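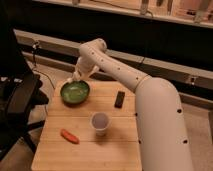 Whole-house humidifier setpoint, what are you running?

mollcombe_hvac
Bypass unit on a gas furnace, 1,142 square feet, single story, double-pane windows. At a 40% setpoint I get condensation on the north glass every morning once it drops below 20 F outside. At 30% the glass is clear but the floors gap. Has anyone settled on a number in between?

sirville77
No fixed number works. Tie the setpoint to outdoor temperature. Mine drops 5 points for every 10 degrees below 30 F. If your control has no outdoor sensor, adjust it by hand when the weather changes.

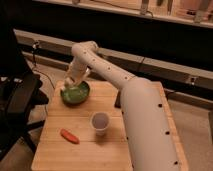

K. Grewal
I disagree with chasing the floor gaps. Wood moves across the grain with the seasons and stops when it reaches equilibrium. A tabletop made of planks does the same. On mine you can see the seams between the planks, and I don't humidify for its sake. Window condensation puts water into the sills, and that damage is permanent. I would stay at 30% and leave it.

mollcombe_hvac
The gaps are wide enough to catch grit. I also logged 771 minutes of humidifier run time in one day at 40%, so the unit is barely keeping up as it is.
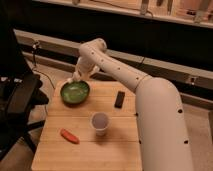 fisberg_r
That run time points to air leakage. Seal the attic hatch and rim joist before touching the setpoint. I spent $300 on foam and weatherstripping and picked up six points of RH with the same humidifier.

sirville77
Agree on sealing, but it won't warm the glass. He still needs the outdoor reset.

mollcombe_hvac
Will do the hatch first and hold at 35% until April.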